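**Finger pads for thin sticks, home build**

**nmoodley_builds**
Hello all. I am building a pair of hand-held grippers at home, and I test them on the kitchen side with chopsticks and a utensil holder.
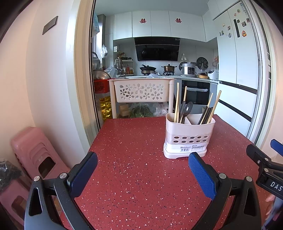 *Jaws open, blue pads on, holder on the right.*

My question is about the pads. Is a soft pad better for thin round sticks, or a harder one?

**redico77**
Harder, in my opinion. A soft pad lets the stick turn. You should also check that the jaws are parallel.

**nmoodley_builds**
I checked it on Friday with a ruler. I tried a vertical hold also.

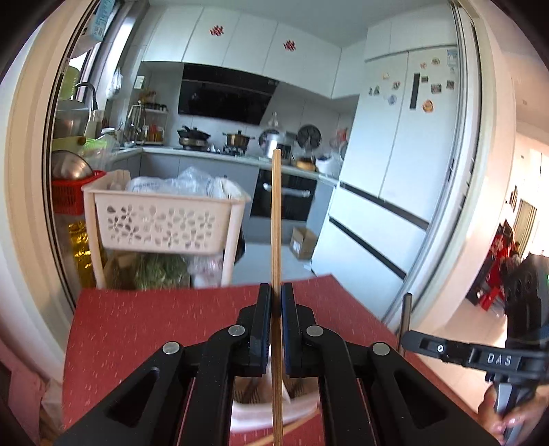

The linkage has a little play at the pivots, and I don't know if I should tighten the screws more. I am afraid to make it stiff.

**J. Mabuza**
I don't agree with redico77. On my build in February I used hard pads and thin sticks slipped out all the time. Keep the soft ones. For the screws, a quarter turn and then test again.

**nmoodley_builds**
Thank you Johannes. I also use one stick to touch another, it is a good exercise for the wrist.

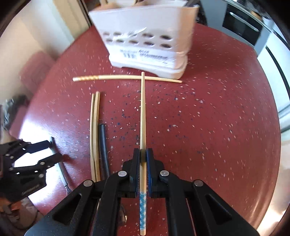 *Tip of the held stick against the crosswise one.*

**redico77**
Touching is easy. Try 18 pickups in a row and write down how many turn in the jaws.

**nmoodley_builds**
OK, I will do it with both kinds of pads.
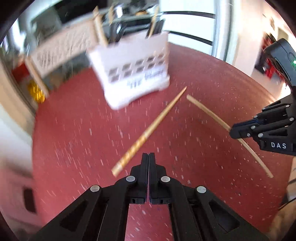

I will order 2 sheets of harder rubber to compare, and post the numbers when I have them.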